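Midley Humanoid Manipulation Course Package
Skemine Education Equipment > Robotics > Classroom and Club Packages

Catalog number: 2261
Suitable for: upper secondary schools, technical colleges, first-year university programs, supervised robotics clubs
Group size: up to 14 students per unit
Supply: by quotation only

Overview

The Midley Humanoid Manipulation Course Package provides a school, college or club with the teaching materials, work objects, software licenses and staff training required to run a full practical course on a humanoid robot. It is intended for institutions that already own or have access to a full-size humanoid with two arms and multi-finger hands, and that wish to place it at the center of a structured program of student work.

The course takes students from basic joint control to a complete tabletop task in which the robot reaches for an object, grasps it, and places it in a marked position or a drawer. All exercises are carried out at an ordinary desk. Students work in teams, keep a shared logbook, and present their results at the end of the program.

The robot and the desk are not included in the package. Institutions that require a robot may request a combined quotation from the sales office.

Course Structure

The standard program consists of 18 sessions of two hours each. It may be taught weekly over two terms or in a condensed form during a summer school. The sessions are grouped into five units:

Unit 1. Laboratory rules, emergency stop procedure, power and cable checks
Unit 2. Joint limits, coordinate systems and arm motion
Unit 3. Hand control: open positions, finger closure and grip force
Unit 4. Approach and grasp of small objects on a flat surface
Unit 5. Team project and public demonstration

Units 1 and 2 must be completed in order. Units 3 and 4 may be taught in parallel where two instructors are present. The team project in Unit 5 is assessed against a marking scheme supplied in the instructor binder, and instructors may adjust the weighting of the written report and the demonstration to suit local requirements.

Package Contents

Instructor binder with session plans, marking schemes and risk assessment forms
Student workbooks, 14 copies
Work object set: rounded, cylindrical and rectangular pieces in assorted colors
Placement mat with printed target positions
Trokik Motion Editor, classroom license for one academic year
Cable labeling kit
Logbook templates in printed and electronic form
Two days of instructor training, held on site or at the Skemine training center

Replacement workbooks and work objects may be ordered separately. The Trokik license is renewed each year, and renewal orders should reach the sales office by the end of March to avoid a break in service.

Software

The Trokik Motion Editor allows students to record arm positions, arrange them in sequence, and test a motion in simulation before it is sent to the robot. Each team has its own project folder. An instructor must approve a motion before it can be run on the hardware, and the approval is stored with the file together with the name of the instructor and the session number.

The editor runs on standard desktop and laptop computers. A wired network connection to the robot controller is recommended. Compatibility with a particular robot is confirmed at the quotation stage, and customers are asked to state the controller model and the type of hand fitted when making an inquiry.

Room Requirements

A clear floor area must be kept on all open sides of the robot while it is powered. The desk should be stable, with a plain work surface at least 700 mm deep. A small drawer cabinet is needed for the optional drawer exercise in Unit 4. Cables should be routed away from walkways and inspected at the start of every session. Students who are not operating the robot remain behind the floor line marked by the instructor.

Use in Student Clubs

The package is also licensed for use outside timetabled classes. The robotics club at Iyengar Technical College follows Units 3 to 5 as an after-school program, meeting on Wednesday at 4:30 p.m. under the direction of Sivaprasad Varma, senior instructor in automation. Teams in the club take turns as operator, safety observer and record keeper, and each team prepares its own approach motion for the grasping exercise. The club has also contributed an additional worksheet on finger spacing, now included in the current edition of the student workbook.
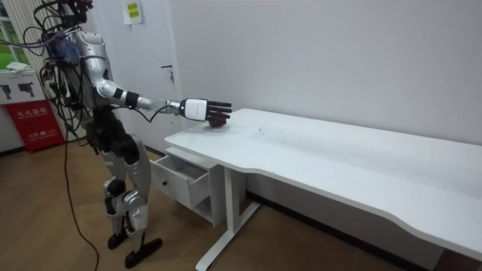

Unit 4, approach and grasp: right hand open over a small dark red object on the desk.

Instructor Training

Training covers the safe operation of the robot, the use of the motion editor, and the assessment of student work. Places are provided for two members of staff, and further places may be purchased. A certificate of attendance is issued to each participant. Institutions are asked to have at least one trained member of staff present whenever students operate the robot.

Warranty and Support

Printed materials and work objects are covered against manufacturing defects for one year from delivery. Software support is provided by e-mail for the duration of the license. Support for the robot itself remains the responsibility of its manufacturer or supplier.

Ordering

Quotations are available to schools, colleges, universities and registered clubs. Please quote catalog number 2261 and state the number of students, the preferred training location and the robot model in use. Delivery times are given with each quotation.

Related items: Midley Gripper Basics Workbook; Midley Placement Mat, replacement; Trokik Motion Editor, single license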